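Search this book Enter keyword Go

Chapter 4
Learning to Grasp from Few Demonstrations

4.1 Why grasping is still hard

Picking up a tin from a table is easy for a person and was once thought to be easy for a machine. If the position of the tin is known, its size is known and the arm is well calibrated, the problem can be solved with geometry alone. The hand goes above the tin, opens wider than its diameter, comes down and closes. Factories have worked in this way for decades.

The trouble starts when one of these facts is missing. A tin may be wider than the hand can open in one direction but not in another. It may carry a glossy label that confuses a depth sensor, or stand close to something the arm must not touch. A program written for one tin on one table has to be changed for the next, and the number of changes grows faster than most laboratories can keep up with.

This chapter is about a different approach. A person guides the arm through the task a number of times, and a model is trained to produce similar movements from what the cameras record. The approach is called imitation learning. You met its basic form in Chapter 3, where the task was to push a block along a line. We now turn to tasks in which the hand must close on an object and lift it.

4.2 The Turka study

Our main example is a set of trials known as the Turka study, carried out at the Sangkhawat laboratory over one spring. The question was simple: how many demonstrations does an arm need before it can grasp cans of sizes it was not trained on?

The authors trained four versions of the same model, which they named Rolska. The first was given 80 demonstrations and the last was given 300. All the demonstrations used cans of middling size. The trials then used cans that were shorter, taller, wider or narrower than those in the training set, placed one at a time on a wooden surface within reach of the arm. In all, 1187 trials were recorded and scored.

A fixed camera watched the workspace during the trials. Its view was one of the inputs to the model, together with the joint angles of the arm. No depth sensor was used.
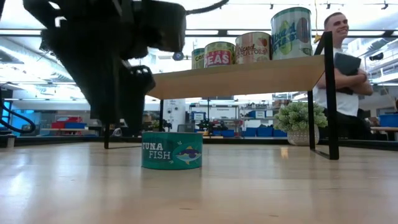 Figure 4.1 The workspace from the fixed camera, with a short, wide can below the gripper and larger cans on the table behind.

Two features of this arrangement matter for what follows. First, the arm itself comes between the camera and part of the workspace. When it is close to the lens it is large and out of focus, and it can hide things that the model would need to see. Second, the background is busy. Printed labels, shelving, storage bins and people may all be in view, and a model trained on few examples can come to depend on such details. In Section 4.5 we look at how to test for this.

4.3 What was found

The version trained on 80 demonstrations did well on cans close in size to those it had seen and poorly on short, wide ones. Its usual fault was to close the fingers too high, so that they met above the rim. The version trained on 300 made this error far less often - but it did not remove it, and the gain from each added set of demonstrations became smaller.

A second result was less expected. When the authors kept the number of demonstrations the same but varied the starting height of the hand, the short cans were grasped more reliably. Variety in the starting position had done more than extra repetition from the same position. The effect was weaker for tall cans, and the authors do not claim to have explained it fully.

The trials were scored with Lekix, a small program that marks a grasp as successful only if the can is lifted clear of the surface and held. A can that is lifted and then dropped counts as a failure. Other studies score this differently, so success rates from two papers should not be compared until you have read how each was measured.

4.4 Terms used in this chapter

Demonstration: one complete recording of a person guiding the arm through the task.

Policy: the rule, here a trained model, that turns what is sensed into the next movement.

Occlusion: the hiding of one object by another from the point of view of a camera.

Held-out object: an object used in testing that did not appear in training.

We begin with the form of the training data, and with the choice of how often to record it.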